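Gray paint / color match help, close ups inside
Home Forum > Painting and Finishes > Interior

ekua_a
Need a touch up color for a gray surface in our back hall. Prior owner left zero info, house is 1953, the gray is obviously newer. Got a fan deck from Pevska with 125 chips and none of the grays look right. Closest is one called Lisberg but its too green in daylight. Which way does this lean, warm or cool??
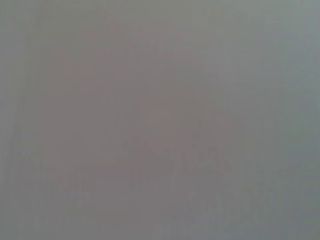

Re: Gray paint / color match help

hubacek_m
Warm. Middle goes kind of mauve to me. Get the Lisberg with a drop of red in it, done.

lamisi_L
Disagree w/ Matěj. Right side is bluish and paler, left is a bit cool too. Mauve part could just be shadow. Don't tint anything off that.

hubacek_m
Shadow doesnt turn pink. Had the same thing in my stairwell, 4 sample pots later it was red in the mix.

tradmont_sal
Sheen matters more than color on a touch up. Wrong sheen will flash no matter how good the match. Is it eggshell or satin? can't tell from that, way too soft

ekua_a
No idea on sheen. Old can in the basement says Doležal but the lid is rusted shut, might not even be the same paint. One more of it
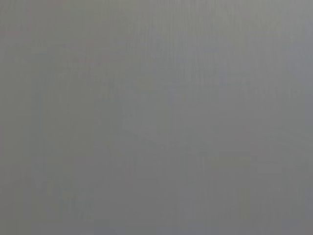
same gray, second close up

lamisi_L
OK that reads cool gray to me. Like concrete. Bit bluer on the right again.

hubacek_m
Top left corner has pink in it. Just saying.

lamisi_L
Barely. And the top edge goes a little green, so are we adding green too?

tradmont_sal
What are the fine up and down lines in the top half? Brush marks? If its brushed don't roll the touch up, it'll show.

ekua_a
Not sure, will run a hand over it tonight. So brush either way?

tradmont_sal
Small brush, thin coat, feather out. Or cut a chip the size of a quarter somewhere hidden and have the store scan it. I'd do that befor buying anything

hubacek_m
Scanner gave me a purple in December. Good luck

ekua_a
Going with the chip. Store closes at 8, will post the formula if I get one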